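# Plimwood Kitchen Materials Notes

Print this page | E-mail this page

Last edited September 9, 2020

## What it is

A plain CSV of 431 care claims made for chopping boards and worktops, copied from product leaflets and shop pages. Each row has the claim, the material and whether any test was cited. Only 36 rows cite one.

## What it is not

Proof of anything. "Naturally antibacterial" turns up again and again, usually with no mention of which bacteria or how long they were left. We copied the wording as printed. Please don't quote a row as if we agree with it.

## Columns

- `claim`: text as printed
- `material`: wood, stone, plastic or other
- `source`: leaflet or web
- `tested`: yes, no or unclear

`unclear` is used a lot. A leaflet saying "lab proven" with no lab named goes there, and we'd argue that's generous.

## Known problems

The Istby rows were typed in twice and may still hold repeats. The Leinonen rows came from a translation we don't fully trust. Oiling advice is a mess: one leaflet says monthly, another says never.

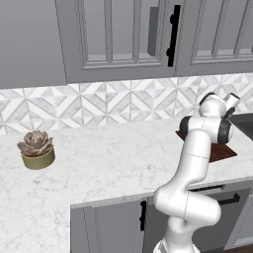 Dark reddish-brown wooden board on a kitchen counter (computer render).

## Use

Free to copy, with credit to Plimwood. The Skustov list, with roughly 3000 more claims, is kept apart until someone explains where its `tested` column came from.

Print this page | E-mail this page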